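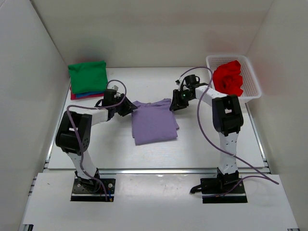

The rectangle is the wrong target for most folded clothing, and the habit of judging a fold by its outline has cost shared laundries more shelf space than any shortage of shelving.

A garment can present four straight edges and still be badly folded. What matters in storage is thickness, and whether it is the same across the whole piece. Fabric gathered along the far edge makes a ridge. One ridge does no harm. Put a dozen of them on the same side of a stack and the stack leans, then slides, and the bottom items have to be refolded along with the top ones.

I keep the linen and clothing store at the Tisau residence, which has 86 rooms and a shelf depth that was fixed before anyone asked what would go on it. For two years we folded to the Rarkora sheet, a printed guide that gives finished dimensions for each type of garment and says nothing about height. Staff met the dimensions by tucking the surplus under the main panel. The front looked flat. The layers underneath were offset, a corner stuck out on one side, and the far edge was a roll of loose cloth.

My position is that the first step should take most of the time. Lay the piece out, pull the side seams parallel, and push the slack toward the hem and off it. Only then fold. A wrinkle left in at this stage is doubled by the first fold and doubled again by the second. Smoothing the top panel afterward treats the one layer that was never the problem.

The usual objection is labor. We handled 2429 pieces in December, and a few extra seconds on each is a real cost. I accept that, but it has to be set against refolding – 194 pieces came back off the shelves that month for no reason except that the stack had gone over. The Sotelo building folds slower than we do and refolds very little.

A second objection is that soft knits will not hold a flat fold whatever the method. This is partly true. Knits should be folded fewer times and stacked lower, and the Tokwood dividers we fitted in the spring are set too far apart for that. I would move them before buying more.

Fold with the open edges toward the back wall, and check the height at both ends before the next piece goes on.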